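Covering a bench top with kraft paper: weight, tape, replacement interval

Workshop & Bench > Surfaces and Storage

drurow_bench
Joined: January
Posts: 71

I have a long bench with a painted top that marks easily. I want a sacrificial layer that can be thrown out when it gets dirty. Current plan is brown kraft off a roll, pulled tight and taped on the underside. Questions: what weight of paper, what tape, and does it go down in one piece or in strips? Work is light assembly, some glue, a lot of writing and measuring. No solvents.

tarnfold

One piece if your roll is wide enough. Every seam catches a pencil point. Go heavier than the stuff used for packing parcels. The thin grade wrinkles the first time you lean on it and the wrinkles stay.

Tape underneath is correct. Masking tape is fine for a week or so, then it dries and lets go.

kushwaha_joinery

Disagree on one piece. I run two overlapping strips, long way, lap facing away from where I sit. When the front strip is worn I pull only that one. The back half of a bench hardly gets touched and I'm not paying to replace it.

tarnfold

You also have a ridge down the middle of your bench. Set a square on that and tell me what it reads.

kushwaha_joinery

The ridge is two thicknesses of paper. If my work needed better than that I would use a surface plate.

pell_mell_9

Neither of you asked about humidity. Paper grows across the grain when the air is damp. If you tape all four sides on a dry day it will bubble later. Tape the two long sides and leave the ends folded over but free. I learned this in an unheated garage and redid the whole top twice.

drurow_bench

Room is heated. Noted on the free ends.

Second question, then: is brown too dark for this? I lose small black screws on it under a single lamp. White butcher paper was suggested elsewhere.

braltix

White throws glare back at you under a strong lamp. Brown is easier on the eyes over a full day. Dark parts do go missing on it, so put a light tray down for hardware. Larger things show up fine in either case.
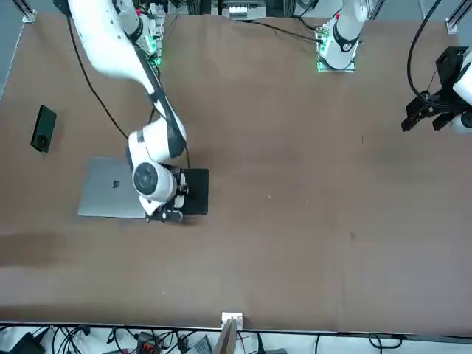
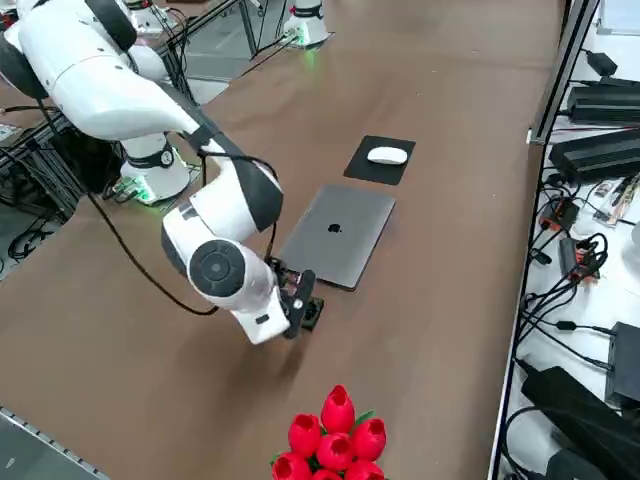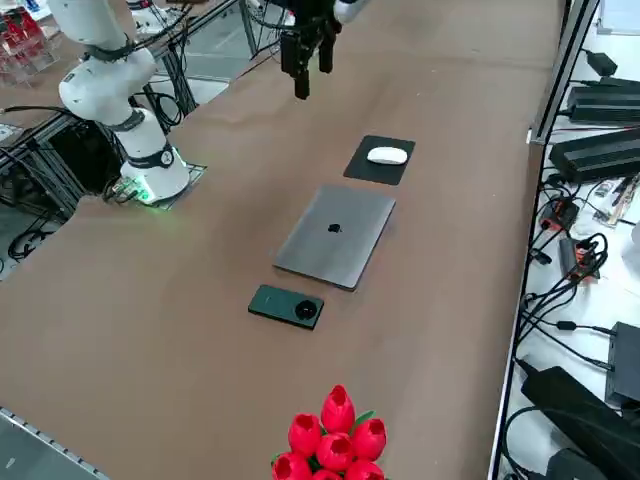 On weight, we buy the heavy grade in 10 roll lots and change it every other Wednesday, clean or not. A fixed interval is less trouble than arguing over whether a sheet is done. For tape we use cloth gaffer on the underside. It peels without pulling paint, provided you don't leave it through a whole summer.

tarnfold

Every other week is wasteful for light assembly. A sheet of heavy kraft should go a month. Glue drips can be sliced off with a flat blade.

braltix

A blade goes through the paper and into the top he is trying to protect.

pell_mell_9

Agree with braltix. Wax paper under the glue-up, then no drips to cut.

drurow_bench

Decided: heavy brown kraft, one piece, gaffer on the long sides, ends folded and free, monthly change. The roll I can get is just wide enough to wrap under both edges. Will post again if it bubbles.

kushwaha_joinery

Buy enough for a second strip anyway. You will want it by the third week.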